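Chapter 5
Going to See One: The Open Day at Loltcombe

Before we get into joints, sensors and all the words you'll need for the rest of this part of the book, I want to take you on a trip. I do this with my own students every year, usually in December when everybody is tired of the classroom (me included), and I've come to think it teaches more in one afternoon than my first three lectures put together. So put your highlighter down for a bit. There are no definitions until section 5.2, I promise.

The trip is to Loltcombe, where a small firm called Hustano has its workshop. It's an hour on the train and then a walk uphill past the allotments, and if you go in winter you'll want gloves. Hustano builds handling equipment for people who pack food: bakeries, fruit growers, a cheese firm over in Tremville that orders something new every spring. Once a year they open the doors, put the kettle on and let anyone in who cares to come. The year I'm describing there were 37 of us in my group alone, and we were asked very nicely to go round in two halves.

Our guide was Marisol Yupanqui, who had been at Hustano long enough to remember when the whole business fitted in one room. She has a lovely way of talking about machines. She doesn't dress them up at all. Somebody near the front asked her what the cleverest thing in the building was and she said, "The person who does the wiring," and carried on walking.

I had told my students to expect big arms swinging car doors about, the sort of thing you see in adverts. I was wrong, and I was glad to be! The first demonstration was at a table. We stood in a horseshoe round it, coats still on, with a screen at the side giving us the view from down at the gripper, and Marisol told us to look at the screen and forget the arm.
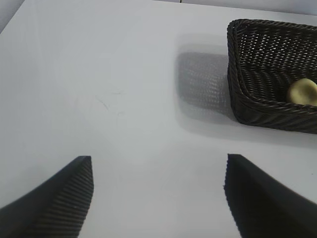
What struck me was how much of the job is simply deciding where things are. You and I walk up to a table and we've sorted that out before we've even noticed doing it. A robot has to work it out from what its sensors give it, and the view from the gripper is a peculiar one, with your own two fingers always poking up into it from below. On that plain white top the basket threw a big soft shadow, nearly as eye-catching as the basket itself, and one of my students asked whether the machine might take the shadow for a thing. Marisol was delighted. She said that was the question she'd have asked! A shadow has an outline, it has a size, it even has a bit of pattern in it from the weave, and yet you can't pick it up. We'll come back to this in Chapter 6, when we look at how depth is measured, so keep it somewhere in your head.

Then there was the matter of the fingers. I'd always pictured something like a hand, and I expect you have too. Hustano's visitors nearly always ask why there are only two. Marisol's answer was that two will do a great deal if you're careful about how you bring them in, and that each extra finger is another thing to drive, another thing to clean and another thing to go wrong while a lorry is waiting. She passed a spare pair round so we could feel the ridges on the gripping side. They're finer than you'd think. I ran my thumbnail down them and it made a noise like a comb, and after that everybody had to have a go, so we lost five minutes.

The second half of my group had gone off with Katherine Espinoza to see the test room, where a gripper from the Sánchez range was opening and closing on nothing, over and over, next to a counter. It stood at 3175 when they walked in. Katherine told them it had been reset that morning, after a change of part, and that she found the clicking quite restful. Opinions were divided on that! I went in later by myself and could only stand it for as long as it took to drink my tea.

When we swapped back, the talk at the table had moved on to edges. This was my favourite part of the day, and it's the part I'd like you to keep hold of as you read the chapter. If you want to move a basket, you have to choose where to take hold of it, and a basket gives you a surprising number of choices. You could go for the rim. You could go for a corner, where the shape is stiffer. You could try squeezing the whole thing, if your gripper opens wide enough, and find out how much the sides give.
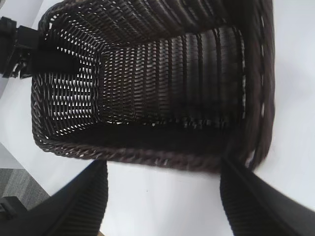
Figure 5.2 The gripper's ribbed fingers close to the braided rim of the basket.

Marisol asked us to vote on it, hands up for rim or corner. Rim won easily. She then asked the rim voters which bit of the rim, and how far down the fingers should go, and whether they'd come in straight or at a slant, and you could see the hands getting less sure of themselves. A woven thing is awkward. It bends where you don't expect, it's full of holes, and light comes through the holes, so a camera has a great many little bright patches to deal with where you'd much prefer one clean line. A plain box would be far easier. But people do like to sell things in baskets, as she pointed out, and it isn't the robot that's paying.

I wrote down one remark of hers on the back of my train ticket and I've used it in class ever since: "Most of my day is the last inch." Getting an arm from one side of a table to the other is old work, and well understood. Getting two fingers to arrive at a rim, at the right height and the right angle, without knocking it, is where the time goes. As you read the sections that follow, try sorting each new idea into one of those two piles. Does it help with the long journey, or with the last inch? Some will belong in both, and it's quite all right to change your mind.

We finished in the canteen, where there were mince pies, and Katherine read out the visitor total from the door: 309, their best yet. Then it was back down the hill in the dark for the ten to five train, with a lot of arguing about shadows.

Before you start section 5.1

Find a basket, a bowl or a bag at home and pick it up using only your thumb and one finger. Do it slowly. Make a note of where you took hold, what you looked at just before you touched it, and whether you changed your grip once you felt the weight. Then try it again with something inside, a potato will do nicely, and see if you still like the place you chose. Keep your notes, as you'll need them for the exercise at the end of section 5.3.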